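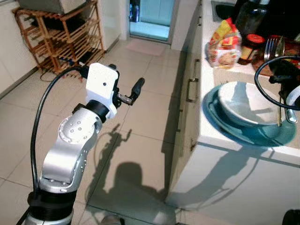

Do you need a separate audio interface to record your voice at home? For one person speaking or singing into one microphone, a USB microphone is enough, and you can wait with the interface until you want a second input.

I get this question from friends more than any other, so I will write down what I think, and also how I came to it, because I spent money in the wrong order.

I started recording in April, when my friend Qiuyue Zou asked me to read some short stories for her language students. My first microphone was the one inside my laptop. The result was like a person talking from the next room with the door half open. Junhao Kang lent me his old Brendier USB microphone for 2 weeks, and the difference was so large that I did not want to give it back. I did give it back, and bought my own.

What I did next was the mistake. I read many forums, and I came to believe that a USB microphone is only a toy. So I bought an interface from Bronen with 2 inputs, an XLR microphone, a cable and a stand. Then I recorded the same story with both microphones, in the same chair, at the same hour of the evening. I sent the files to Horacio Carrasco, who plays in a wedding band and has good ears. He chose the USB one. He said the other one had more of my room in it.

He was right about the room. My new microphone was a condenser with a wide pickup, and my room has a bare wall behind the desk. I hung a thick blanket on that wall and moved closer to the microphone, one hand's width from my mouth, and the recording improved more than it did from any purchase. The blanket cost me nothing. It was in the closet.

Some things about settings, which I had to learn slowly.

Gain is not volume. I used to turn the gain up until my voice sounded strong in the headphones, and then every loud word was broken. Now I read the loudest sentence of the text first, and I set the gain so that the meter stays well under the red. If the voice in my headphones is too quiet, I turn up the headphones, on their own knob. On the Bronen these two knobs are next to each other and look the same, so I put a piece of tape on one of them.

The reverb button. My microphone from the karaoke evenings has one, and it is fun there. For recording I leave it off. You can add reverb later on the computer, but you cannot take it out of the file.

Noise reduction is the same story for me. The software that I use, Stolden, has a slider for it, and at the middle position my voice begins to sound as if I speak under water. I keep it very low and switch off the fan instead. I also learned to put the laptop on the far side of the desk, as its own fan starts exactly when I read the most quiet paragraph.

For headphones, I use closed ones. With open ones the sound goes out and comes back into the microphone, like a small ghost of myself. Mine are the Yin pair that I bought for watching films, and they press on my ears after an hour, but they do the job.

About Bluetooth: I tried to record while listening through wireless earphones, and I could not do it. My own voice came to me late, a part of a second, and I began to talk slower and slower. Lwazi Le Roux laughed very much when he heard that file. For listening to a finished recording they are fine. For hearing yourself while you speak, use a wire.

So, when is the interface worth it? In my case the day came later, when Wenjie Luo visited with his guitar and we wanted his playing and my voice on separate tracks. With one USB microphone that was not possible. With the interface it took us 13 minutes, and most of it was looking for the second cable. If you record with another person, or you have an instrument with its own output, then buy one and don't feel bad. I am glad I have it now. I only wish I had bought it after the blanket and not before.

One small question that I still cannot answer is the pop filter. I have a foam cover and also a round one made of fabric, and on some days I hear my P sounds with both of them. Horacio says to turn the microphone a little to the side, so that the air passes by it. I tried it yesterday and it was better, but I had also changed the text, and the new text does not have so many P's. I will record the old story again with the microphone turned and put both files on this blog — probably the short one, with the fisherman, as the long one takes me the whole evening.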